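Berau Street Neighborhood Library
Minutes of the May meeting of the Friends of the Library

The meeting opened at 6:40 p.m. in the upstairs reading room. Eleven members were present, along with the branch manager and one guest from the city's parks office. Four members sent apologies.

1. Minutes of the previous meeting

The minutes were read and approved with one correction. Under "Parking," the line that said the gravel lot belongs to the library should say that it belongs to the church next door and is used by the library under a verbal agreement. The secretary will fix the copy on the website and the one in the binder.

2. Matters arising

Back gate. The latch has been replaced. The gate still drags on the concrete in damp weather and has to be lifted. A member offered to plane the bottom edge before the summer reading program starts.

Letter to the bus company. Sent. No answer so far. The stop outside the library still shows the old timetable. It was agreed to wait another month and then telephone.

Piano. The family that offered the upright piano has withdrawn the offer, as a cousin wants it. No action needed.

3. Branch manager's report

The branch lent 1409 items in the past month. Picture books and large print did well. Audiobooks on disc continue to drop and the manager proposes to stop buying them. There was some discussion. Two members said they still use them in the car. The manager said that existing discs will stay on the shelf until they wear out, and that requests can still be filled from the central collection, usually within a week. The meeting accepted this.

The heating in the children's room has been looked at twice. The engineer believes the fault is in the thermostat and not in the boiler. A part is on order. Until it comes, the room is either warm or off, and staff are switching it by hand at opening and again after lunch.

The public computers were down for a day and a half following an update. Patrons who had booked time were offered new slots. The manager asked that anyone helping at the desk please write down names when this happens, as several people came in with no record of their booking.

Overdue notices are now sent by e-mail first, then by mail after two weeks. One member said her notice went to an address she closed years ago. The manager will put a card on the desk asking people to check their details.

4. Accounts

The balance at the bank stands at $1,999. Income for the month came from the used book shelf, two memberships, and the coffee tin. Payments went out for the gate latch, the website fee, and stamps.

A question was raised on the website fee, which went up this year. The present arrangement runs until fall. It was agreed to look at other hosts in August and not before, so that the spring sale pages are left alone.

The accounts were accepted.

5. Local history shelf

The history group reported that the boxes left by the Salehi family have now been sorted. They contain shop ledgers, receipts, school programs, and a run of letters from a relative who settled in Tondatitz and wrote home every few weeks. The letters are in fair condition. Some of the ledgers have mold on the covers and have been put in a separate box on the landing, away from the rest.

The group would like to do the following:

– keep the letters in the locked cabinet upstairs and make copies for public use
– list the ledgers by year and shop address
– return the duplicate school programs to the family, who asked for them
– ask the county archive for advice on the mold

The copying will be done on the library's scanner on mornings when the branch is closed to the public. The manager agreed to this as long as somebody with a key is in the building.

There was a longer discussion on whether the letters should go online. Several of them mention neighbors by name, and not kindly. One member felt that everyone concerned is long dead and that it does no harm. Others pointed out that grandchildren still live on the same streets. It was agreed to make the paper copies first and to ask the family before anything goes on the website.

6. Reading garden

The guest from the parks office explained the rules for planting on the strip between the library wall and the sidewalk. The strip is city property. The Friends may plant it and look after it, but nothing may grow over 3 feet tall within sight of the corner, and no edging may stick up above the level of the sidewalk. Benches need a separate permit.

Members asked about water. There is an outside tap on the library wall, but it has been shut off since the pipe froze. The parks office cannot help with that, as the tap is on the building side. The manager will ask the city's maintenance desk for a price to repair it.

The guest left a list of plants that have done well on similar strips. Lavender, sedum, and low asters were the most popular with those present. One member spoke against lavender because of the bees near the stroller ramp. It was agreed to put lavender at the far end only.

A vote was held on whether to apply for a bench permit this year. Seven in favor, three against, one abstained. The secretary will pick up the form.

The guest was thanked and left at 7:35 p.m.

7. Spring book sale

The sale brought in $567, including the bake table. This is better than last spring. Cookbooks and mysteries went first. Encyclopedias did not sell and were not expected to. The remaining stock has been packed and will go to the charity depot, apart from one shelf of children's books held back for the summer program.

Points noted for next time:

Tables should be set up the evening before. This year the first customers came in while books were still being unpacked, and the price labels for the hardcovers were not yet up.

More small change is needed in the first hour.

The sign on the front lawn could not be read from across the street. The lettering needs to be twice the size.

The rain plan worked, but the hallway got very crowded. If it rains again, strollers should be left in the porch and someone should be there to keep an eye on them.

Paper bags were popular and saved arguing over boxes. Members agreed to keep offering them at the checkout table, and to ask for a mix of sizes, as the big atlases did not fit in any of them.
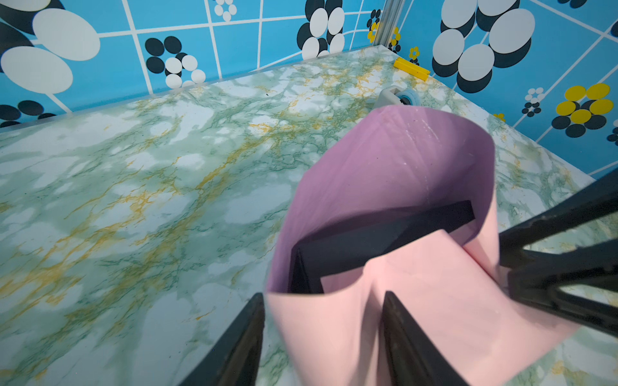
Pink paper bag with a dark rectangular item inside.

A member asked if bags should be charged for. The feeling of the meeting was no, but that a jar could be put next to them for anyone who wants to drop in a coin.

The date of the fall sale was left open until the school calendar is out.

8. Summer reading program

The program will run for six weeks. Sign-up sheets will be at the desk from the first week of vacation. Children get a card to be stamped for each book, and a full card can be traded for a book from the held-back shelf.

The manager asked for help at the story hour, in particular with the under-fives. Three members put their names down. Two more can come if it is moved to the afternoon, but the children's room is booked then for the tutoring group. The hour will stay in the morning.

There will be no food at story hour this year apart from crackers and water. Last year's juice is still visible on the rug.

9. Catalog software

The city has told all branches that the present catalog will be replaced by a system called Gokix. Training for staff takes place over the summer. The Friends' own list of donated books is kept on a separate spreadsheet and will not be affected.

Members asked whether patrons would need new cards. The manager has been told that the old cards will still work, but that everyone will have to choose a new PIN. Help sessions will be offered at the branch. It was suggested that a large-print sheet be made with the steps on it, and that a few copies be taken to the senior apartments. The secretary will draft this once the final instructions have arrived.

10. Any other business

Lost property. The box under the desk is full – mostly gloves and single earrings, plus one very good umbrella. Anything not claimed by the next meeting will be given away.

Noise. A patron complained about the chess group. The chess group was surprised by this. They will close the door.

Keys. Two front door keys are unaccounted for. Anyone who has held a key in the past is asked to look at home.

Coffee. The tin needs filling and the filters are the wrong size.

11. Next meeting

The next meeting will be held in June at 6:30 p.m. in the same room. Items for the agenda should reach the secretary a week ahead.

The meeting closed at 8:20 p.m.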